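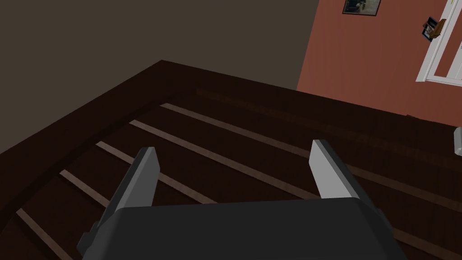

Sleeping badly, and what I did about it in December

So I finally quit the late coffee. I know, I know, everybody says to do that first, and I spent most of the fall doing every other thing instead. I bought the fancy pillow (a Priltix, 43 dollars, lumpy by the second week). I tried the magnesium. I tried reading a very long book about canals, which was great, and I stayed up till two finishing it!

What got me was a Friday when I was so tired I put the cereal in the fridge and the milk in the cupboard and went to work. My friend Ilgın Altıntaş had been telling me for months to write down what I drank and when, so that night I started a list on the back of an envelope. Coffee at seven, coffee at ten, coffee after lunch, and then the big one from Ateş on the walk home, because they know my order and it's right there on the corner and it smells so good.

I looked up that last cup. 325 milligrams of caffeine, at five in the afternoon. Well, okay then. 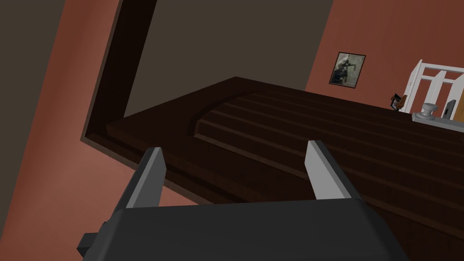 The first few days without it were rotten. I had a headache that sat right behind my left eye, and I was short with people on the phone, and I walked past Ateş on the other side of the street like I owed them money. I switched to mint tea, which I don't love. Then I found a roasted barley thing that tastes a little like burnt toast in a nice way, and I've been having that instead, with too much honey.

By the second week I was nodding off on the couch before ten. I still wake up around four some nights and lie there thinking about emails, so I'm not going to pretend it's all fixed. But I fall asleep now, and I used to lie there for hours.

The other change is that my phone charges in the kitchen. I bought a plain old alarm clock and it has the meanest buzzer I've ever heard, and I kind of adore it.

Next up is the bedroom curtains, which let in every headlight on the street. If you've hung blackout ones in a rental without drilling holes, please tell me how in the comments!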